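Student project night, Gavach Robotics Club
Speaker notes, second talk of the evening (Yannick Le Goff)
Slot: Thursday, after the drone group. Keep questions to the end.

Slide 1. Title
Introduce the project. Cable handling with a wrist camera and a two-finger gripper. Undergraduate team, one semester, shared arm. Mention that the code is in the club repository under the name Surnness, branch "cables".

Slide 2. Problem statement
Most of our earlier club work used rigid parts: blocks, cups, printed brackets. A rigid part has a pose, and the pose is enough to plan a grasp. A cable has no single pose. It changes shape when touched, it crosses itself, and the useful end may be a long way from the part you can reach.
Task as set: find a free connector, grasp the cable behind it, lift, and place it in a tray. No fixtures, no coloured tape on the cables.

Slide 3. Hardware
Arm on loan from the Sorkberg lab. Camera mounted at the wrist, looking forward along the fingers. Fingers are tapered with a long triangular cutout in each. We kept the standard geometry for the whole semester so that the recorded episodes stayed comparable.
Calibration: wrist camera to tool centre, repeated at the start of each session. The first set was unusable after somebody tightened the mount halfway through. Say this plainly, the first-years need to hear it.

Slide 4. Data collection
Teleoperated episodes, 200 in total, 36 of them held out for evaluation. Operators worked in pairs, one driving and one resetting the desk. Reset rule: drop the cables from hand height and leave them as they fall. No straightening.
Lighting was whatever the room gave us. Blinds were left at the same height, but an afternoon in July is still darker than a morning. Brightness augmentation was added at training time.

Slide 5. Policy
Image encoder plus a small action head, predicting short chunks of motion. Inputs are the wrist view and the joint state. Arnaud baseline (the scripted planner from last year's group) uses the same camera and the same gripper commands. Do not spend long here. Point people to the poster for layer sizes.

Slide 6. What the wrist view gives you
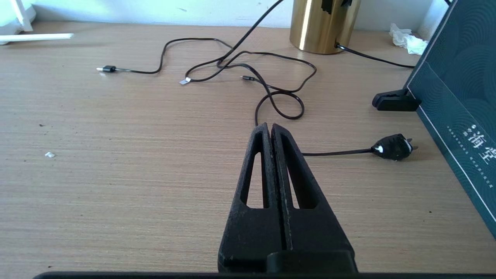 Segmentation was the weakest stage of the scripted baseline, and it is worth explaining why before showing any results. The planner thresholds on colour, fits a skeleton to the dark pixels and follows it to an end. That works with one cable on a plain surface. With three dark brown cables in a tangle, the skeleton joins at every crossing and the trace can leave on the wrong strand. The fingers add to the trouble: they are dark as well, and where the longer cord passes beneath the tips the threshold merges cord and gripper. We masked the fingers using a fixed template, which recovers the outline but still hides the crossing underneath. Point to the black two-pin plug on the right. A person traces back from it without effort. The skeleton has to get past the gripper first.

Slide 7. Failure modes
Group them by cause.
Wrong strand: grasp lands on a neighbouring cable at a crossing.
Shallow grasp: tips close above the cable, contact is lost on lift.
Drag: correct grasp, but the loop is caught and the rest of the tangle comes along.
Run the drag clip twice, the second time at half speed. Note the wrist current trace under the video. The rise comes well before the tangle moves, so a stop condition on current is practical. Not yet implemented.

Slide 8. Next semester
Add a second, fixed camera so the area under the fingers is covered.
Recruit 2 operators. Training takes 6 sessions before their episodes go into the set.
Tray placement to be scored separately from grasping.
Arm booking sheet is on the lab door. Put your name and your project name on it.

Questions. If asked about force sensing, refer to slide 7. If asked about cost, the arm is on loan and the only purchases were cables and the camera mount.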